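A mesa da sala e a minha nova mania dos panos

Quem me segue há algum tempo sabe que ando há meses a namorar a ideia de arrumar a sério a sala de jantar. Pois bem, em setembro ganhei coragem! Comecei pela mesa, que é onde tudo acontece cá em casa: o pequeno-almoço, as contas, a costura, os puzzles dos miúdos e aquela pilha de correio que cresce sozinha.

A mesa é a Bosdale, da Kondberg, e custou-me 659 euros numa altura em que eu jurava que não ia gastar dinheiro em móveis. Não me arrependo nem um bocadinho. Adoro a madeira clara, adoro os veios compridos que atravessam o tampo na diagonal e adoro sobretudo aquele desenho oval, tipo nó, que parece uma curva de nível num mapa de montanha. Já dei por mim a seguir as linhas com o dedo enquanto espero que o café arrefeça (sim, a este ponto).

O problema é que eu nunca a via. Estava sempre tapada por uma toalha enorme que herdei da minha tia, bonita mas pesadíssima, e por cima da toalha vinha o resto da vida. Desta vez tirei tudo, dobrei a toalha e guardei-a no armário do corredor. De panos ficou só um junto à borda, verde vivo, com uma risca azul e uma faixa cor-de-rosa a puxar para o magenta. E que diferença faz um bocadinho de cor em cima da madeira clara – fica logo uma mesa alegre! 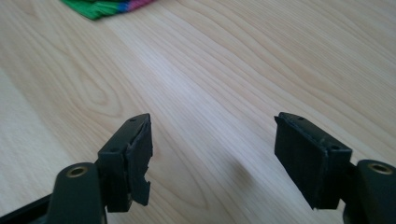

O que fiz ao tampo

Nada de complicado. Passei um pano de microfibra bem torcido, sempre no sentido do veio, e sequei logo a seguir com outro. Depois usei a cera Soomro, que a Sheila Naylor recomendou nos comentários do post sobre o aparador (obrigada, Sheila, és um tesouro!). Duas camadas finas, com uma noite inteira de intervalo. Cheira a laranja e a lata de 100 ml rende imenso.

A seguir quero fazer individuais com os retalhos que tenho na caixa da costura. Vi uns lindos na Flaliseck, mas a 66 euros o conjunto prefiro pôr a máquina a trabalhar. Estou indecisa entre debruar a verde ou deixar a orla desfiada, que também tem a sua graça. Se alguém tiver um molde de cantos em esquadria que não dê vontade de chorar, deixe nos comentários, por favor!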